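Tanner Grewal had sold centrifuges for 15 years before Sasirow hired him to sell the bench, and he missed centrifuges, because you could put one in the back of a car and let people lift the lid. The bench had to be shown on a screen. So he carried his laptop up the hill to Jostcombe, where Dr. Từ ran a small lab over a bakery, and she made him tea before she would look at a thing.

"Is that it working?" she asked, pulling her chair in.

"That's the simulated one," said Tanner. "Same layout you'd get. You try it out there first, and then we ship." 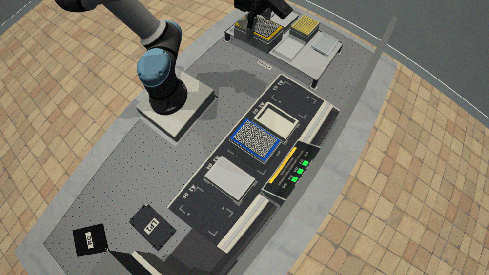 *The Sasirow bench in simulation, gripper at the shelf.*

She leaned so close that her glasses nearly touched the screen. She wanted to know about the tips, and whether she could keep the brand she liked, and what happened on a Friday when the power dipped (it always dipped, she said, when the ovens went on downstairs). Tanner answered as well as he could, and wrote the oven question down. He had 359 slides and had so far shown her two.

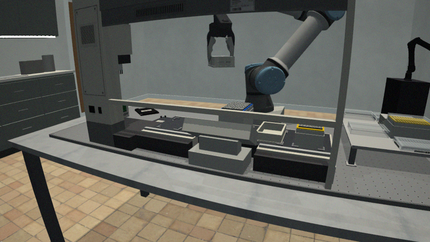

"My mother did this by hand," Dr. Từ said after a while. "At Polosby, 68 plates a week, and she sang the whole time, which drove everybody mad."

Tanner said he was afraid the bench didn't sing.

"No, well, I can do that part." She topped up his cup and pushed the cookies over. "Now go back to the shelf, dear, and start again, and slower."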